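Citach 洗衣说法语料(中文部分)说明

先读这一段再下载

Citach 收的是一句一句关于洗衣服的话:包装背面印的、说明书里写的、论坛里传的、长辈口头交代后被人记下来的。每一句话后面附着我们能找到的依据,以及我们对这些依据的看法。多数情况下,看法不太好。

如果您来这里是想知道白醋到底能不能固色,请直接去看 claims 表里主题为“固色”的部分,然后做好失望的准备。您会看到很多条互相抄来抄去的句子,很少几条带有实验条件的句子,以及一大片标着“无法判断”的空地。我们没有替任何人把这片空地填上。

如果您想拿它去训练一个能回答家务问题的模型,请至少读完“已知问题”和“不要拿它做什么”两节。上一个版本发布后,有人把 claim_text 一列单独拆出来当作“家庭常识”使用,于是那些我们花力气标成“没有依据”的句子,又多了一条流传的路。

内容概况

语言:简体中文为主,有一部分是从繁体转过来的,原文保留在 raw_text 字段。
条目:2000 条说法,每条一个编号。
双人复标:其中 500 条由两名标注者各自独立标过。
主题:9 类,列在下面。
文件格式:CSV,UTF-8 编码,逗号分隔,含逗号的字段用双引号包住。
维护:Manikandan Chettiar 负责数据结构和发布,Amancay Orellana 负责标注手册和争议条目。
状态:还在改。四月之后字段名不再变动,但标签会变。

主题如下:水温;洗涤剂用量;固色与褪色;羊毛及其他动物纤维;除味;去渍;洗衣机的清洁;干燥;机洗程序的选择。

“机洗程序的选择”这一类是后来拆出来的,原先混在水温里。拆的理由很简单,标注者反复遇到“快洗洗不干净”一类的句子,里面既没有温度也没有时长,硬塞进水温只会让那一类的数字更难看懂。

为什么做这个

直接的起因是一次争论。Trillard 是一份做家居内容的小刊物,它登过一篇文章,说冷水洗涤能让衣物寿命“翻倍”。Amancay 去问出处,对方给了一个链接;那个链接引了另一篇文章;另一篇文章引的是一份洗涤剂的促销册子;促销册子上写的是“有助于延长衣物寿命”,没有“翻倍”两个字,也没有写是哪种衣物、和什么相比。

从“有助于”走到“翻倍”,中间只隔了两次转述。这件事让我们想看看,别的说法是怎么走过来的。

我们并不觉得冷水洗涤有问题。较低的水温对很多染料和纤维确实更温和,加热水也确实要用电,这些都说得通。我们怀疑的是那个倍数,以及写下倍数的人有没有想过自己在测量什么。“寿命”是指穿到破,穿到变形,还是穿到主人不想再穿?三种终点会给出三个答案,而绝大多数文章连终点在哪里都没有交代。

说法从哪里来

来源分成五种,记录在 source_type 字段里。

label:缝在衣物上的护理标签。只收文字,符号另由标注者转写成文字,并在 note 里写明“由符号转写”。

manual:家电或洗涤剂随附的纸质或电子说明。型号一概删去,只留产品大类。有人来信抱怨删掉型号以后没法追查。这个抱怨有道理,可我们不想让这份语料变成产品评测,两头只能顾一头。

article:报刊、网站上署名或不署名的文章。

forum:公开论坛里的发言。用户名全部去掉,原话做过轻微改写,避免直接搜到本人。改写由人工完成,改写前后的意思是否一致由第二个人看过。

oral:口头说法。由提供者自己写下来,并注明是从哪一辈人那里听来的。它是五种里最薄弱的,也是最有意思的。

Reveck 图书馆的报纸缩微胶片帮了大忙,几条至今仍在网上流传的去渍办法,在那里能找到很早的版本。最早的版本往往更谨慎:会写“先在衣角试一试”,会写“深色料子不宜”。后来这些限制一句句掉了,只剩下一个动作和一个保证。
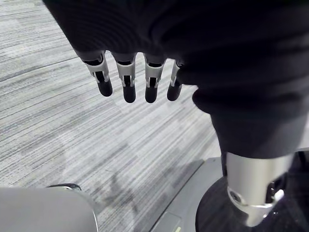
我们曾经想给每条说法画一张流传图,标出限制条件是在哪一步丢的。试做之后放弃了。大部分链条中间缺环,缺了环的图看上去依然完整漂亮,读者很难从一条箭头里看出我们有多没把握。现在只在 lineage 字段里放文字描述,找不到上游就写“上游不明”,这四个字在表里出现得非常频繁。

字段说明

claim_id:编号。不含任何意义,不要从编号大小推断收录先后。

claim_text:整理后的说法,一句话,尽量保留原来的语气。原话是“一定要”,这里就是“一定要”。

raw_text:原文。论坛来源的条目此字段为改写稿。

topic:主题,取上面所列之一。一条说法只归一类。跨类的情况按手册里的优先顺序处理,这个顺序带有任意性,我们承认。

source_type:来源种类,见上一节。

strength:语气强度,取“建议”“断言”“保证”之一。“有助于去除异味”归建议,“能去除异味”归断言,“彻底去除异味”归保证。

conditions:说法自带的限制条件,例如纤维种类、颜色、水温、浸泡时间。没有就留空。留空的比例请自行统计,我们不想在说明里替您感叹。

evidence:依据的种类,取“有可查的测试”“有合理的机理但无测试”“仅有经验”“仅有转述”“没有依据”“无法判断”之一。

evidence_note:对依据的文字说明。这一列最长,也最值得读。只看 evidence 不看 evidence_note 的统计,我们一律不为其结论负责。

contradicts:与之明显相反的其他条目编号,可为多个。

lineage:流传情况,见上。

agreement:双人复标条目的一致情况。未复标者为空。空不代表一致。

note:其他。

一条记录长什么样

claim_text:新买的深色衣服第一次洗之前用盐水泡一下,就不会再掉色。
topic:固色与褪色
source_type:oral
strength:保证
conditions:深色;新衣;首次洗涤前
evidence:仅有经验
evidence_note:盐在某些染色工序里确实有用,用来促使染料上到纤维上。但成衣的染色早已完成,家里盆中的盐水缺少那道工序的其他条件。提供者说自己“一直这么做,从没掉过色”,同时也提到这些衣服向来与其他深色衣物同洗。与深色同洗时,掉色本来就不容易被看见。
lineage:提供者称听自祖母。上游不明。

这类条目最难标。提供者没有撒谎,衣服也很可能真的没出问题。问题在于,不泡盐水会不会也一样没出问题,这一半没有人试过。标注手册里把它叫作“缺了另一只盆”,凡是 evidence_note 里出现这个说法,意思都是缺少对照。

标注是怎么做的

参加标注的共 20 人,都是成年人,都有在家洗衣服的经验。最后这一条写进招募要求时有人笑,后来发现很必要:没有亲手搓过领口的人,会把“重点搓洗”当成废话删掉。

每人先读手册,再标一组练习条目,与 Amancay 讨论过之后才开始正式工作。标注期间可以查资料,查到的资料要写进 evidence_note,哪怕与自己的判断相反。禁止自己在家做试验来决定标签。这条规定引起过不小的抵触,有位标注者已经把两件旧衬衫泡上了。我们的想法是,一次没有控制条件的家庭试验和论坛里的一条发言在性质上没有差别,拿它来当裁判,等于让来源之一去裁决其他来源。

复标条目是随机抽的。在“水温”和“机洗程序的选择”两类里,两人意见大体接近。在“除味”里差得远。翻看分歧记录以后,我们怀疑这里有一部分是词义问题:有人把异味理解成汗味,有人理解成衣服没晾干的那股霉味,两者的成因和去法都不同,而说法本身几乎从不说明指的是哪一种。

分歧没有用投票解决。双方的标签都保留在 disputes 表里,主表采用的是 Amancay 裁定之后的结果。这意味着主表里有一个人的影子,而且在争议最大的地方影子最浓。想避开的人可以只用没有争议的条目,代价是剩下的会偏向那些简单、无趣的句子。

关于程序名称

“机洗程序的选择”一类需要多说几句,很多来信都集中在这里。

不少人默认程序名称是统一的:写着“棉麻”的就是同一回事,写着“快洗”的也是同一回事。从我们收到的说明材料看,不同厂家的同名程序在水温、时长和脱水强度上可以差得很多。于是一条“T恤用快洗就够了”的建议,在甲家说得通,到了乙家就未必。说这句话的人讲的是自己那台机器,听的人用的却是另一台。

还有节能程序。它的时间常常更长,读者来信里对此最不服气:洗得久怎么会省电?机理上不难理解,耗电的大头通常在加热,水温低一些、时间拉长一些,总耗电可以更少。可是“可以更少”到了转述里就成了“越久越省”,这句我们收到好几个变体,全部标为“没有依据”。

再说面板上显示的剩余时间。表里有一批条目在争论它准不准。Manikandan 的态度是,在搞清楚每台机器怎样估算之前,“准”字没有意义。有的会按负载修正,有的遇到衣物偏在一侧会反复调整,最后几分钟停着不走。因此,凡以剩余时间为论据的条目,evidence 最高只标到“仅有经验”。 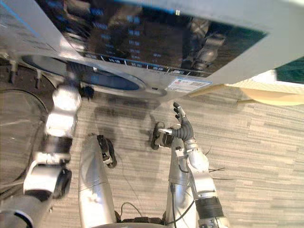

摄影:Amancay Orellana。图片随 Citach 文档一并发布,转载请保留署名。

与此相关的还有“满载”一词。manual 来源里的额定容量按干衣重量写,forum 来源里的“满”按肉眼写,有人说塞到能关上门就算满,有人说要留一个拳头的空间,也有人说留一只手掌。拳头和手掌之争在论坛里相当激烈。我们没有找到任何一方引用过测试。衣物需要活动空间才能被翻动和漂洗,这一点机理上站得住,至于空间该用哪个身体部位来量,请各自保重。

已知问题

一、来源不均。article 占得太多,oral 太少。文章容易收集,口头说法要有人愿意坐下来写。这个偏差会让“保证”语气显得比日常交谈里更普遍,写文章的人喜欢把话说满。

二、地域不均。口头说法的提供者大多住在城里,用自来水,也大多有洗衣机。井水、河水和硬水地区的经验几乎没有。水的硬度会影响洗涤剂的表现,所以“洗涤剂用量”这一类请特别小心,它反映的很可能只是某几种水。

三、重复。同一说法换几个字会被收成两条。我们合并过明显的重复,剩下的留着,判断两句话是否“同一句”本身就需要一套我们没有的标准。做频率统计时,不要把出现次数当成相信人数。

四、标签有时效。“没有依据”只表示我们在标注时没有找到。它不表示说法是错的。我们收到过几封措辞严厉的信,指责我们“否定传统”,信里引用的恰好都是标为“无法判断”的条目。

五、我们自己偏向怀疑。标注手册开头就写着“先问依据在哪里”,读着这句话上手的人,很可能比一般人更容易打出低分。Manikandan 提议过让另一组人使用一份措辞温和的手册重标一遍,看看结果会差多少。经费没有着落,目前没做。做之前,请把整张表都看成一群多疑的人填的。

六、护理标签本身并不可靠。早期版本把 label 来源默认当作可信。后来发现,同一件衣服的里料标签和吊牌写法不一,洗涤要求也有写得过分保守的,真丝和粘纤混用一句“只可干洗”的例子不在少数。生产者写得严一些对自己没有坏处,洗坏了不必负责。所以现在 label 与其他来源一视同仁,照样要问依据。

关于 Sosa 子集

Sosa 子集是另一个小组整理的,专收去渍说法,合并进来时保留了原来的标签,另加一列 sosa_label。他们的标法比我们宽松,凡是三个互不相干的来源说法一致,就记为“可信”。

我们不接受这个做法,理由前面已经提过:来源看着互不相干,追上去常常是同一个源头。用牙膏去墨水渍就是一个例子,Sosa 那边记为可信,我们追到的几篇文章用了同一个错别字。错别字在这里帮了大忙,可惜多数转述者打字都很仔细。

两套标签同时保留,供人比较。请不要取平均。

不要拿它做什么

不要用来判断某个产品的好坏。型号已删,推断不出来,推断出来也是错的。

不要用来给出涉及安全的建议。表里有几条关于混合使用清洁剂的说法,其中含氯漂白剂与酸性清洁剂(包括白醋和某些除垢剂)同用的条目,note 字段里写有“危险”,这样混用会放出有毒气体。收录它们是为了记录它们在流传。任何把 claim_text 直接展示给用户的程序,必须先滤掉这些条目。

不要把“仅有经验”一律当成错误。洗衣服这件事,经验有时走在测试前面,因为愿意花钱测一块抹布怎么洗的人实在太少。我们怀疑的对象主要是语气,一句老老实实的“我家这样洗了很多年,没出事”,在我们看来比一句“专家证实”强。

也不要引用我们来证明白醋无用。来信里这种用法不少。表里与白醋有关的条目分散在固色、除味、去渍和洗衣机的清洁里,结论各不相同。用它对付水垢有清楚的机理,酸能溶解碳酸钙;用它固色,我们没有看到像样的依据;用它长期清洁洗衣机,另有人担心橡胶件,这种担心同样缺少测试。一句“白醋没用”把这些全抹平了,等于又造出一条新说法。

洗衣机的清洁:一个写到一半的小结

这一类条目原本打算单独写篇短文,现在先把材料放在这里。

主张“每月空转一次高温程序”的说法很多,间隔从每周到每半年都有。间隔越短的,文章下方越常出现清洁剂的购买方式。我们没有据此推断动机,只是把 article 来源是否带有购买链接记进了 note,谁愿意算谁去算。

门封圈要擦,这条各方意见罕见地一致,道理也清楚,那里容易积水积绒。洗完开着门晾一晾,同样少有人反对,家里有幼儿或猫的除外,那些反对意见我们收在 contradicts 里,理由充分。

争得最凶的是洗涤剂放多少。manual 来源倾向于按刻度,forum 来源普遍认为刻度偏高,主张减半。减半之后的效果如何,大家都说“一样干净”。怎么看出来一样干净?大多是闻,或者看。穿一天的衬衫本来就不太脏,放多少洗涤剂洗出来恐怕都差不多;换成厨房围裙,结果也许就不同了。收到的条目里极少写明洗的是什么,这一点让双方的争论都悬在半空。

引用与许可

文字数据可以自由使用和修改,修改后发布请改名,不要继续叫 Citach。论坛来源的条目请勿尝试还原发言者身份。文档中的图片需保留署名。

引用时请写明版本。不同版本之间标签有出入,曾有两篇文章引了同一条说法,一篇写“仅有转述”,一篇写“有合理的机理但无测试”,两位作者为此在网上争了一阵,其实各自手里的版本不同。

报错与投稿

报错请附编号,并说明您的依据。只写“我妈就是这么洗的”也可以,我们会当作 oral 投稿登记,不会当作报错处理。

投稿口头说法时,请尽量按原话写,方言词不必改。请写明说这话的人通常洗什么、用什么水、有没有洗衣机。如果您不知道,就写不知道。

标签争议请发给 Amancay Orellana,文件打不开、编码错乱、逗号多出来一个之类的问题请发给 Manikandan Chettiar。来信不一定很快得到回复,disputes 表里排在前面的还没清完。

待办

把“除味”拆成汗味与霉味,旧条目需要重标。
补硬水地区的口头说法。
给 conditions 字段定一个统一的写法,现在“深色”“深颜色”“黑的”三种并存。
检查 raw_text 中繁转简造成的错字,已发现“乾”“干”混淆,影响“干燥”类的检索。
Trillard 答应更正那篇“翻倍”的文章,更正后把链接补进 lineage。目前网页上还是原文。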